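Enciclopedia > Tecnología > Robótica > Jornadas y demostraciones

Jornada de puertas abiertas de Lasden

La jornada de puertas abiertas de Lasden es una visita anual a los talleres de robótica del mismo nombre, en la que se enseñan brazos manipuladores haciendo tareas de mesa: coger, soltar, apilar, cambiar cosas de sitio. Yo he ido ya unas cuantas veces (demasiadas, dicen en casa) y me he animado a escribir esta entrada porque la que había antes tenía cuatro líneas y dos estaban mal. Así que perdonad si en algún momento se me va el tono, que prometí ser neutral y ya veo que no voy a llegar.

Origen

La primera edición la montó Borano, que entonces alquilaba la nave entera y quería enseñar a los vecinos qué era aquel ruido de compresores. Vinieron 35 personas. Se hizo en febrero, con un frío espantoso, y la mitad del público se quedó pegada a la máquina de café. Aun así gustó, y al año siguiente repitieron con más mesas y con una estufa, que para mí fue la gran innovación técnica de aquella segunda edición.

Cuando Borano se mudó, la organización pasó a Lasden, que ya ocupaba el ala del fondo. De ahí viene el nombre actual, aunque mucha gente mayor del barrio sigue diciendo «lo de Borano» y se entienden perfectamente. La fecha también cambió: ahora se celebra el 9 de diciembre, sin excepciones, y quien quiera entrar tiene que apuntarse antes en una lista. La última edición reunió a 1160 visitantes repartidos por turnos, y os aseguro que en el pasillo se notaba.

Cómo es la visita

Se entra por el patio, te dan una pegatina con el turno y pasas a una sala donde te cuentan en diez minutos lo básico de seguridad: no apoyarse en las mesas, no meter la mano cuando el brazo está en marcha, preguntar todo lo que se quiera. El recorrido lo lleva desde hace varios años Yakubu Mohammed, ingeniero de la casa, que tiene una paciencia infinita con los niños y bastante menos con los adultos que preguntan cuándo les va a quitar el trabajo el robot. A mí me dejó quedarme dos turnos seguidos con la excusa de esta entrada. ¡Gracias, Yakubu!

Después vienen las estaciones. El número cambia según el año y según lo que esté funcionando esa mañana, pero el orden suele respetarse: primero una parte más industrial, con paletizado de cajas, luego la de control manual, donde una persona mueve el brazo con un mando, y al final la de manipulación fina, que es la que hace cola. Yo recomiendo ir directo a esta última si te toca el turno temprano y volver luego hacia atrás. Nadie te va a decir nada, y el paletizado es igual de bonito a cualquier hora.

La estación de manipulación fina

Es mi favorita y por eso le dedico más espacio del que seguramente merece. La idea se explica rápido: un brazo con una pinza de dos dedos tiene que acercarse a un objeto pequeño, cerrarse sobre él y llevarlo adonde se le pida. Dicho así parece poca cosa, y la primera vez que lo vi pensé exactamente eso. Luego te pones a mirar de cerca y ves la cantidad de cosas que pueden salir mal. Si la pinza baja un poco torcida, empuja el objeto. Si cierra con demasiada fuerza, lo aplasta o lo dispara (yo he visto una uva cruzar media sala). Si cierra con poca, se le escurre a medio camino, y entonces todo el público hace «ooooh» a la vez, que es un sonido precioso.
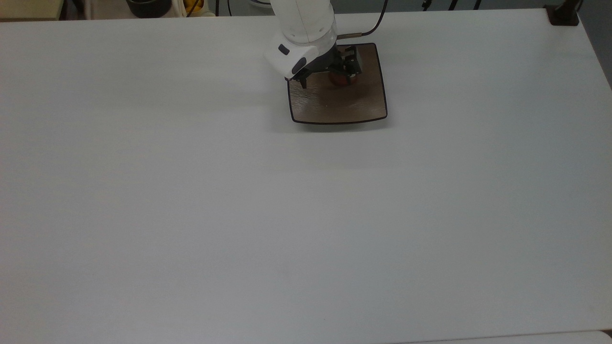

Los objetos redondos son los peores, con diferencia. Un cubo se deja coger por dos caras planas y ya está, pero una cosa redonda rueda, gira entre los dedos y ofrece un punto de contacto ridículo. Por eso en Lasden suelen ensayar con cosas apoyadas en una bandeja con reborde: si el objeto se escapa, al menos no acaba en el suelo. También limita la zona en la que el brazo tiene que buscar, y eso se agradece mucho cuando hay gente mirando y el operador está nervioso.

La otra cosa que aprendí allí, y que no se me habría ocurrido nunca, es lo importante que es la aproximación. Yo me fijaba en el momento de cerrar, como todo el mundo, y Yakubu me insistía en que mirase los segundos anteriores: por dónde baja la pinza, con cuánta separación entre los dedos, si roza o no la superficie. Según él, casi todos los fallos están decididos antes de tocar nada. Me pasé el segundo turno intentando adivinar qué intentos iban a fallar y acerté muy pocos, pero me lo pasé en grande.

Pruebas y puntuación

Desde que entró Plusex como colaboradora, la estación tiene una tabla de resultados colgada en la pared. Cada tanda son 100 intentos, repartidos a lo largo del día, y se apunta a mano si el objeto ha llegado o no a su destino. Cuenta como fallo que se caiga, que se quede a medias o que alguien tenga que parar el brazo. Hubo cierta discusión sobre si un objeto que cae dentro del recipiente de rebote vale como acierto, y la norma actual dice que sí (a mí me parece escandaloso, pero yo no pongo las reglas).

En la última edición hubo 14 fallos en la tanda de la mañana. La de la tarde no se terminó, porque se alargó el turno de preguntas y hubo que recoger, de modo que la tabla se quedó con una columna en blanco. Si alguien tiene los datos parciales, que los añada, por favor.

El incidente de los altavoces

No tiene mucho que ver con la robótica, pero todos los que estuvimos lo contamos. Un año el sistema de megafonía empezó a repetir en bucle el aviso de cambio de turno y tres grupos distintos se movieron a la vez hacia el pasillo. Los brazos, por supuesto, siguieron a lo suyo. Desde entonces los cambios se anuncian con una campanilla de mano que alguien trajo de su casa y que suena fatal.

Participantes habituales

Además de Lasden y Plusex, en varias ediciones ha estado Du Plessis, que lleva piezas de pinzas desmontadas para que la gente las toque. Es un acierto total: cuando tienes un dedo de pinza en la mano entiendes mucho mejor por qué la forma de la punta importa tanto, y además pesa bastante más de lo que uno se imagina. Borano no ha vuelto como organizadora, aunque su gente aparece casi siempre por allí de visita, se pone al fondo y critica en voz baja.

Consejos prácticos

La nave tiene buena calefacción ahora, así que dejad el abrigo en la entrada. Los carritos de bebé pasan sin problema por todo el recorrido menos por la sala de paletizado. Se pueden hacer fotos sin flash. Y si vais con críos, pedid que les dejen probar el control manual, que hay una mesa baja preparada para ellos y lo hacen muchísimo mejor que los mayores. Mi sobrina movió tres piezas seguidas a la primera y yo todavía sigo peleándome con la segunda.

Véase también

Pinza robótica. Teleoperación. Paletizado automático. Control de fuerza.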